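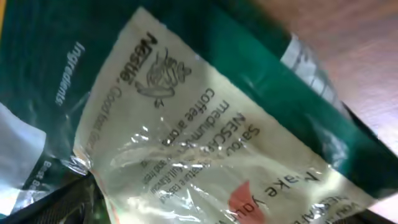

Sports Retail, week 4: selling the replica shirt

Last week we got as far as the launch window, and I ran out of time on pricing, so we'll pick up there. Have your Pravora Rovers case sheet open, the one with the club shop figures on the back.

Where the money goes

Quick recap. Pravora sell the adult home shirt at 40 pounds and take delivery of it from Nalline before the season starts. A few of you wrote in your homework that the club "makes" the whole 40. I wish! Out of that come the VAT, what Nalline charge for the shirt, the shop's running costs and any shirts that end up on the sale rail in spring. I want to see all of those in your answers from now on, even if you only put a rough guess next to them.

Printing is a separate line and it's a lovely one. A name and number costs the shop very little to press on, and fans hardly ever haggle over it (I never have, and I've bought some daft ones). The catch is returns. A plain shirt can go back on the hanger, but one with somebody's nickname across the shoulders can't, so look at how Pravora word that on their order form. 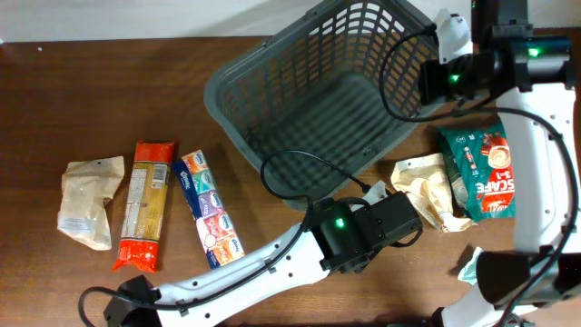 Sizes are where most small clubs come unstuck. Pravora's first order had 195 shirts in it, split evenly across the adult sizes, and by October they had no mediums or larges left and a great pile of extra smalls. Go through the order sheet and work out your own split. I'd also like you to think about women's fit as its own range with its own sizing, and to say how you'd find out the demand for it before you order. Asking people at the till is fine, by the way. It doesn't have to be clever.

The away shirt sells differently again. People buy the home one out of habit and the away one when they like the look of it, so I'd order it smaller and later. We'll argue about that in the seminar, I'm sure.

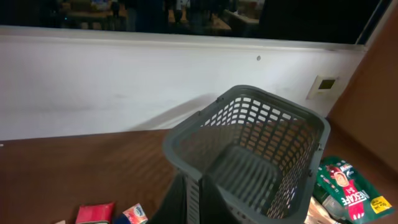 Retro shirts

My favourite bit! Pravora's 1938 cup shirt, reissued by Braner in heavy cotton with a lace-up collar, has outsold the third kit two years running. It has no sponsor on it and it doesn't date, so there's no mad rush to clear it in May. Have a think about who is buying it, and whether the same people would have bought a current shirt anyway.

For Monday

Read the Han chapter on seasonal stock, just the first half. Then write me a product description for the retro shirt, 30 words at most, and bring it on paper. We'll be swapping them round and crossing things out.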